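4.2 양팔 전달 작업에서의 그리퍼 비교

본 절에서는 두 종류의 그리퍼 제어기를 양팔 전달(handover) 작업에서 비교한 결과를 기술한다. 4.1절의 단일 팔 파지 실험에서는 두 제어기의 차이가 크지 않았다. 그러나 물체를 한 팔에서 다른 팔로 넘기는 경우에는 두 그리퍼가 짧은 시간 동안 같은 물체를 동시에 잡게 되고, 이때 한쪽의 위치 오차가 다른 쪽의 접촉력으로 직접 나타난다. 따라서 단일 팔에서 관찰되지 않은 차이가 이 작업에서 나타날 것으로 예상하였다.

비교 대상은 위치 제어만을 사용하는 Brurnton 제어기와, 모터 전류로부터 접촉력을 추정하여 손가락 간격을 조절하는 Irkska 제어기이다. 두 제어기는 동일한 팔과 동일한 평행 그리퍼에 적용되었으며, 손가락의 형상도 변경하지 않았다. 상위 수준의 궤적은 모두 Siriwan 계획기에서 생성하였다. 이와 같이 구성한 이유는 기구적인 차이를 제외하고 제어 방식의 영향만을 보기 위함이다.

대상 물체로는 스마트폰을 선택하였다. 스마트폰은 얇고 표면이 매끄러우며, 모서리를 잡는 위치에 따라 회전 모멘트가 크게 변한다. 또한 케이스를 씌운 상태와 씌우지 않은 상태에서 마찰 조건이 다르므로, 같은 형상에 가까운 물체로 두 가지 조건을 시험할 수 있다는 장점이 있다. 본 절에서 보고하는 수치는 케이스가 없는 조건의 것이며, 케이스 조건은 4.3절에서 다룬다.

두 팔은 작업대 앞쪽의 알루미늄 레일에 나란히 고정하였다. 전달 자세는 두 그리퍼가 작업대 중앙 위에서 서로 마주 보는 자세로 정하였다. 이 자세에서는 두 팔의 손목이 서로 간섭하지 않으면서 손가락이 물체의 반대쪽 모서리에 접근할 수 있다. 다만 물체를 수평으로 유지하면 받는 쪽 손가락의 여유가 부족한 경우가 있어서, 예비 실험 이후에는 물체를 비스듬히 기울여서 제시하는 방식을 사용하였다. 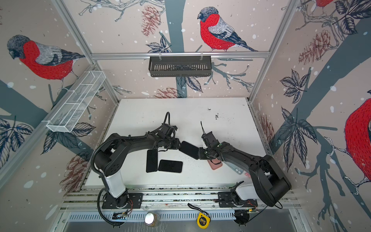 그림 6. 양팔 전달 작업. 스마트폰의 아래쪽 모서리가 오른쪽 그리퍼의 손가락에 닿아 있고, 왼쪽 위 모서리가 왼쪽 그리퍼에 접근해 있다.

한 번의 시행은 다음과 같이 진행된다. 주는 쪽 팔이 작업대에서 물체를 집어 전달 위치까지 이동하고, 받는 쪽 팔이 접근하여 손가락을 닫는다. 받는 쪽의 파지가 확인되면 주는 쪽이 손가락을 열고 후퇴한다. 받는 쪽 팔이 물체를 작업대의 지정된 영역에 내려놓으면 성공으로 기록하였다. 전달 도중 물체가 떨어지거나, 손가락 안에서 미끄러져 지정된 영역에 놓을 수 없게 된 경우는 실패로 기록하였다. 제어기마다 200회의 시행을 수행하였으며, 두 제어기의 순서는 무작위로 섞었다. 모든 시행은 Dikthorpe 실험실의 같은 작업대에서 수행되었다.

Brurnton 제어기의 실패는 36회였고, 대부분은 두 그리퍼가 동시에 물체를 잡고 있는 구간에서 발생하였다. 기록된 전류를 보면, 받는 쪽 손가락이 닫히는 순간에 주는 쪽 모터의 전류가 급격히 증가한다. 이것은 두 팔 사이의 보정 오차가 물체를 통하여 내부 힘으로 전달되었기 때문이라고 해석된다. 이 상태에서 주는 쪽이 손가락을 열면, 축적된 힘이 한 번에 풀리면서 물체가 받는 쪽 손가락을 중심으로 회전하였다.

Irkska 제어기에서는 같은 구간의 전류 증가가 작았고, 실패는 2회에 그쳤다. 두 경우 모두 받는 쪽 손가락이 물체의 모서리 끝부분만을 잡은 상태에서 파지 확인 신호가 발생한 것이다. 즉 접촉력의 추정값은 기준을 만족하였으나 접촉 면적이 충분하지 않았다. 현재의 전류 기반 추정으로는 이 두 가지를 구별할 수 없으며, 손가락에 촉각 센서를 추가하는 것이 하나의 해결 방법이 될 수 있다.

한편 Irkska 제어기는 파지 확인에 더 긴 시간을 필요로 하였다. 시행 하나의 소요 시간을 비교하면 차이는 주로 두 그리퍼가 함께 물체를 잡는 구간에 있고, 집기와 내려놓기 구간에서는 의미 있는 차이를 발견하지 못하였다. 확인 기준을 낮추면 시간을 줄일 수 있지만, 추가로 수행한 106회의 시행에서 기준을 낮춘 경우에는 너무 이른 해제가 다시 나타났다. 이 시행은 위의 비교에 포함하지 않았다.

실험의 한계도 기술할 필요가 있다. 첫째, 두 팔의 보정은 실험 시작 전에 한 번만 수행하였으므로, 시간에 따른 오차의 변화가 결과에 포함되어 있을 가능성이 있다. 둘째, 전달 방향은 오른팔에서 왼팔로 고정하였다. 반대 방향에서는 케이블의 장력이 손목에 주는 영향이 다를 수 있으며, 이에 대한 측정은 아직 수행하지 않았다. 또한 물체의 초기 위치는 제한된 영역 안에서만 변경하였기 때문에, 영역 밖의 위치에 대하여 본 결과를 그대로 적용하기는 어렵다.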